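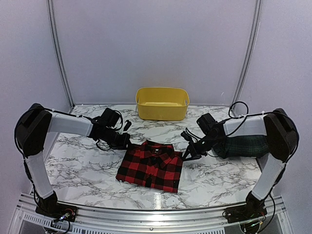
## 4. Folding and storing garments

This section covers checked and plaid garments stored in the Tudora basket. Clear the work surface before starting.

### 4.1 Folding a shirt

1. Button the placket fully and lay the shirt face down.
2. Smooth the cloth outward from the center seam.
3. Fold each side inward to the width of the collar. Lay the sleeves flat along the back.
4. Fold the hem up to the collar in 2 equal turns.
5. Turn the bundle over. The collar and placket face up.

**Note:** A lower corner may sit up to 22 mm out of line. Refold from step 3 if it exceeds this.

### 4.2 Pleated garments

1. Hold the garment by its two upper corners and let the hem hang.

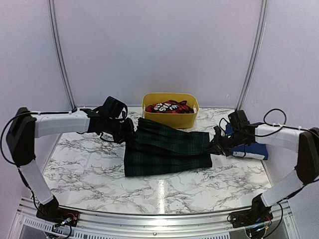
2. Draw the corners apart until the sag is shallow – do not pull the pleats flat.
3. Lower the hem to the surface first, then the upper edge.
4. Fold once across the width, following the pleats.

**Caution:** Do not clip the pleats. Clips leave marks in woven cloth.

### 4.3 Bunched garments

Do not store a garment that has been gathered into a heap.
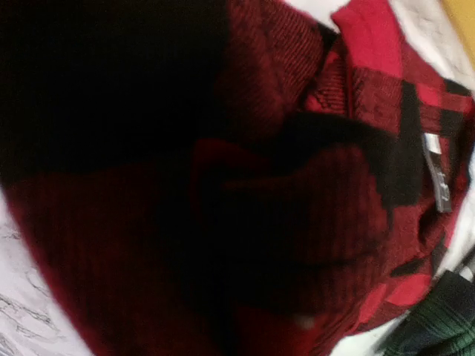
1. Find the collar or another finished edge and lift from there.
2. Open the deep creases by hand. Check pattern lines should run straight.
3. Return to 4.1, step 1.

Basket dimensions are listed in section 7.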